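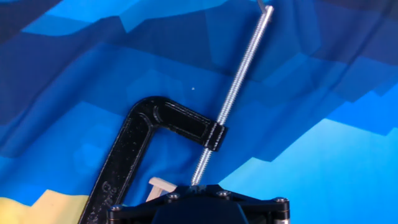 Category: Hand tools | Workholding | Metalworking

C-clamp

A C-clamp, also called a G-clamp or G-cramp in British usage, is a hand tool that holds one or more workpieces in a fixed position by pressing them between a stationary anvil and the end of a threaded screw. The name comes from the shape of the frame. C-clamps are used in woodworking, metalworking, welding, masonry and general repair, and are among the simplest tools that can produce a large, steady holding force without a power source.

Terminology

In American shops the term C-clamp covers nearly all one-piece frame clamps with a single screw. British and Commonwealth catalogs prefer G-clamp, in which the screw is counted as part of the letter. Small versions used on light work are sometimes sold as carriage clamps, an older trade name. A clamp with a sliding jaw on a straight bar is an F-clamp or bar clamp and is normally treated as a separate class, even where the capacity is the same.

Construction

The frame carries the full clamping load. It consists of a back, an upper jaw and a lower jaw, formed in one piece. One jaw ends in the anvil, a flat face that bears on the work. The other ends in a boss, a thickened section bored and tapped to receive the screw.

Under load the screw and the anvil push the jaws apart, so the frame is placed in combined tension and bending. The inner side of the back is in tension and the outer side is in compression. For this reason many frames have an I-shaped or T-shaped cross-section, with flanges at the inner and outer edges joined by a thinner web. The flanges carry most of the bending stress, and the web keeps them apart at little cost in weight. Lettering, when cast into the frame, is usually placed on the web.

The screw passes through the boss and ends in a swivel pad. The pad is joined to the screw by a ball or crimped socket and can tilt a few degrees to meet a surface that is not parallel to the anvil. It also stays still while the screw turns, which prevents scoring of the work. The other end of the screw has a sliding T-bar, a fixed wing or a square head for a wrench.

Materials

Frames are made by four common methods.

Gray iron castings are cheap and stiff but brittle. They fail suddenly when overloaded or dropped and are found mainly on light-duty clamps.

Malleable and ductile iron castings bend slightly before they break. Most general-purpose clamps are of this type.

Drop-forged steel frames have the highest strength for a given weight. They are used in structural steel work and heavy fabrication.

Pressed or stamped steel frames are folded from sheet and are used for small, light clamps.

Screws are generally of carbon steel with rolled threads. Copper-plated screws are supplied for welding, as spatter adheres less readily to copper than to bare steel. Frames are finished with paint, powder coat, black oxide or zinc plating. The finish has no effect on strength, but it slows rust in damp shops.

Thread form

Two thread forms are in general use. The Acme thread, with a flat crest and a 29-degree included angle, resists wear and is preferred on larger clamps. The 60-degree V thread is easier to produce and is common on small clamps. A coarse pitch gives fast travel. A fine pitch gives more force for the same torque and holds better under vibration.

Nearly all clamp screws are self-locking. Friction between the screw and the boss is greater than the tendency of the load to unwind the thread, and the clamp remains tight when the handle is released. Oil on the threads reduces the torque needed to reach a given force but also reduces this margin.

Capacity and rating

C-clamps are specified by two dimensions. The opening is the greatest distance between the anvil and the pad with the screw fully retracted. The throat depth is the distance from the centerline of the screw to the inner face of the back, and it limits how far from the edge of the work the clamp can reach. Deep-throat patterns extend this reach, but bending stress in the back rises with throat depth, and a deep-throat clamp of equal section has a lower load rating.

The Utden classification, used in some trade school material, sorts clamps by maximum opening in millimeters:

Class A: up to 20
Class B: over 20 and up to 100
Class C: over 100

The classification was set out by Hubert Marti in a workshop manual and later revised by Reto Hofstetter, who removed a fourth class for clamps with swivel anvils. It says nothing about load and is not a substitute for the maker's rating.

Use

The work is placed against the anvil first, and the screw is then advanced until the pad makes contact. The screw axis should be square to the work. Off-axis loading bends the screw and may lift the pad out of its socket. Scrap wood or soft metal pads are placed under both faces on finished surfaces.

Hand force on the supplied handle is sufficient for nearly all work. Extending the handle with a pipe is the most common cause of bent screws and cracked frames. A C-clamp is not a lifting device and should not be used to suspend a load.

In glue assembly, excess pressure can squeeze adhesive out of the joint and leave it weak. Leonie Fuchs, in a text on bench practice, advises tightening until a thin, even bead appears along the joint and then stopping. Dimas Nasution recommends a second check 5 minutes after the first tightening, when the glue film has thinned and the pressure has dropped.

Inspection and maintenance

Threads should be brushed clean of chips and dried glue and given a light film of oil. Dry graphite is used where oil could stain the work. The swivel pad should turn freely. A clamp is taken out of service if the frame shows a crack, if the jaws are visibly out of line, or if the screw wobbles as it turns. Cracks most often begin at the inside corner between the back and a jaw. Welding a cracked cast frame is not advised.

Variants

Deep-throat clamps reach farther over the work. Edging clamps have a second screw through the back, used to press trim against the edge of a panel. Locking C-clamps use an over-center toggle in the handles instead of a plain screw and can be set and released with one hand. The Darkard pattern, described by Catarina Matos, has a half-nut that disengages from the screw for rapid adjustment. It is quicker to set but wears faster than a solid boss.

Related articles
Bar clamp
Bench vise
Acme thread
Toolmaker's parallel clamp
Malleable iron
Toggle mechanism

Last edited March 26, 2026
20 shares | 5 comments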